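Home | Threads | Lists | Saved | Log in

Filed under: Growing things, Allotments & windowsills

Theophilus Bawa
Right, I have become a lettuce person and I need to tell someone. A thread!

It started with a packet of mixed seed from Treasa Mac Giolla, who has the plot next to mine at Bonsu. 500 seeds in there, according to the packet. I sowed the lot in one go. Please don't do this.

What I do now is a pinch every fortnight, in an old gutter with holes drilled in the bottom. When they've got a few proper leaves I slide the whole row out into the bed. So satisfying, it goes in like a drawer!

They hate heat. Above 19 degrees or so my seed just sulks, so in a warm spell I sow in the evening and leave the gutter in the shade of the shed – far better results.

Slugs. I've tried eggshells, coffee grounds and a very sad saucer of beer. Going out with a torch after the rain beats all of them (and you meet hedgehogs!).

Varieties! Dede Appiah gave me a frilly green one she calls Allau. No idea if that's its real name, she had it from her aunt. It stands for weeks without bolting and it isn't bitter at all. I'm letting two plants go to seed so there's some to share.

Don't pull up the whole plant. Take the outer leaves, leave the heart, come back in five days and there's more. I've been picking off the same row since the clocks went forward and it's still going. 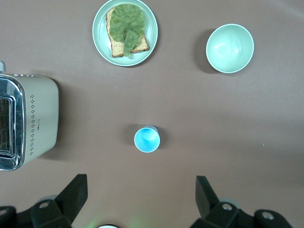
Also pick in the morning! The leaves are crisp and full of water then, and by teatime on a sunny day they've gone floppy. A bowl of cold water brings them round if you forget.

Omar Bataineh asked about winter. Yes, you can – I had small plants under fleece all through November last year. They barely grow, but they sit there quite happily and then race away in spring.

If anyone near Bonsu wants seedlings I've got trays of them by the gate. Bring a pot, take what you like, and tell me how they get on!

Tuesday, May 11, 2021

Contact | Terms | Back to top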